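# Notes on Rewriting the Task Sequencer for the Two-Arm Cell

For most of the spring, my work at Brokska has concerned a single piece of software: the layer that decides which arm acts next, on which object, and when it must wait for the other.
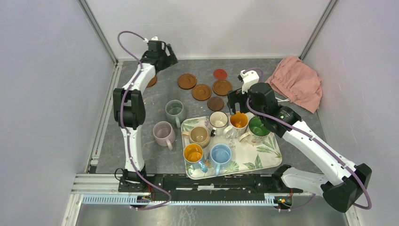

The previous sequencer was written by Leonie Lockyer and served the group well for longer than anyone had planned. It held a fixed list of steps for each arm and a small set of locks for the regions both arms could enter. When an arm wished to enter a shared region, it requested the lock, and when it left, it released it. The design was easy to read and easy to test. It was also slow, and in May it was agreed that I would replace it.

## Where the time went

The first task was to establish why the arms stood idle. Rochelle Esposito added time stamps to every lock request, and the resulting logs were examined in Mallero, our internal viewer for run records. The arms were not waiting on perception, as several of us had assumed. They were waiting on each other. A lock on the middle of the work surface was being held from the moment an arm began its approach until it had returned fully to its rest pose, although the gripper had left the region long before.

Two remedies were considered. The first was to divide the surface into smaller regions, each with its own lock. I tried this for a week and do not recommend it. With many small regions, a wrist or an elbow may cross several at once, and the order in which the locks are requested becomes a source of deadlock. The second was to do away with named regions and ask the planner directly whether two motions could be carried out together. This is the approach now in use.

## The present design

Each proposed motion is represented as a swept volume with times attached. The volume covers the gripper, the wrist and the links, and also the cable that runs along the outside of the arm. The cable was a late addition. Our earlier collision model left it out, and the planner would then propose paths in which one arm passed close above the other's gripper, where the cable arches highest. Nayeli Galindo fitted a generous tube around the loop, and the planner has since kept a sensible distance. The tube is larger than it needs to be, and a better cable model remains on my list.

Before a motion is released, its volume is checked against that of whatever the other arm is doing. If the two do not meet, both proceed. If they meet only in the later portion, the first portion is released and the remainder is held. This partial release accounts for most of the improvement in our runs, and it was also the hardest part to write correctly. An arm that stops halfway must stop somewhere safe, with whatever it is carrying, and must remain there for an unknown length of time. The sequencer therefore marks a small number of holding points along each path and releases motion only up to one of them.

Checks run on a separate thread with a budget of 4 milliseconds. If the check does not finish within the budget, the answer is taken to be no. I had some reservations about this rule, but it has been the simplest part of the system to defend in review.

## Crockery as a test case

We develop mainly against a table-setting task with mugs, saucers and a serving tray. Boxes would be simpler to handle, but they tend to conceal faults. A mug has a handle, and the handle decides a great deal: which way the gripper should come in, which arm has the easier reach, and whether a neighbor must be moved first. Mugs set side by side on a tray leave little room for fingers, and the sequencer must learn from the grasp planner that one is blocked before it commits an arm to fetching it.

Under the old software, a blocked grasp was reported as a failure and the run ended. Now the grasp planner returns a list of the objects in the way, and the sequencer may place one of those ahead in the queue. Carleen Pirihi wrote the interface between the two, and its plainness has saved me many hours. It consists of three messages, and I have resisted every temptation to add another.

Flat items present a separate difficulty. Where saucers lie close together or one partly covers another, our segmentation will at times return a single object of an odd outline. The sequencer cannot repair this, but it can decline to act on it. Any object whose outline changes between two consecutive observations is put aside and examined again once the arms have moved clear of the view. Soft items, such as a cloth, are treated as obstacles only. They are given a padded box and are never assigned to a gripper.

## Testing

Every change is first replayed in simulation through Benavides, our regression harness. The suite holds 600 recorded starting layouts, and a full pass takes most of a lunch hour. A change that passes is then run on the cell at reduced speed, with a person at the stop button, and at normal speed only after that.

The replay suite has one weakness that I wish to record. The layouts were collected under the old sequencer, which always began with the left arm. They therefore contain few situations in which the right arm has already cleared its side while the left is still occupied. Noeline Mudgway has begun generating layouts that correct this, and the first 2000 are under review. Until they are merged, I treat a clean result from the harness with some caution - particularly for changes that affect the right arm.

## Outstanding items

- Replace the fixed cable tube with one that follows the pose of the wrist.
- Allow a holding point to be moved after a path has been released.
- Write the reason for each refused motion into the Mallero record, in words an operator can read.
- Retire the compatibility layer for Odititz, our former task format, which only one script still uses.

The third item will be done first. At present a refused motion appears in the record as a bare number, and on Friday I spent an entire afternoon tracing one back to a saucer that had been registered twice. The correction itself was a single line in the object tracker, and it is now on the main branch.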